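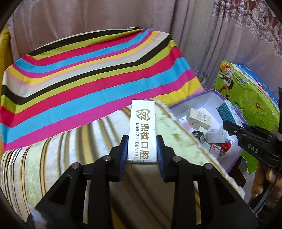
Maintenance budgets for gripping equipment are usually written by people who count motors and forget rubber. At the Bultlow workshop, where Medesel keeps its hand-held grippers in service, the finger pads were for years replaced only when an operator complained. I consider this a mistake. The pad is the one component that meets the goods, and a light carton, such as the white dental box with its gold lettering, is held by nothing more than two ridged strips pressed against its narrow sides. When the ridges wear smooth, the operator squeezes harder, and the load passes to the pivot screws and the linkage behind them.

The workshop's records support a fixed interval. Of 3,145 faults logged under the old arrangement, 667 were entered as loose pivots, and the technicians traced many of these to worn pads. Nobuhle Radebe, who supervises the bench, now requires pads to be changed in pairs and all pivot screws to be checked at the same sitting. The work takes 10 minutes.

It has been objected that sound pads will be thrown away. Some will. A pad costs little, however, and a gripper returned to the bench is out of use until the linkage has been stripped and set again. The Mthembu site adopted the same rule in April and has kept to it. Other sites should be required to follow, and the interval should be written into the service contract and no longer left to local habit.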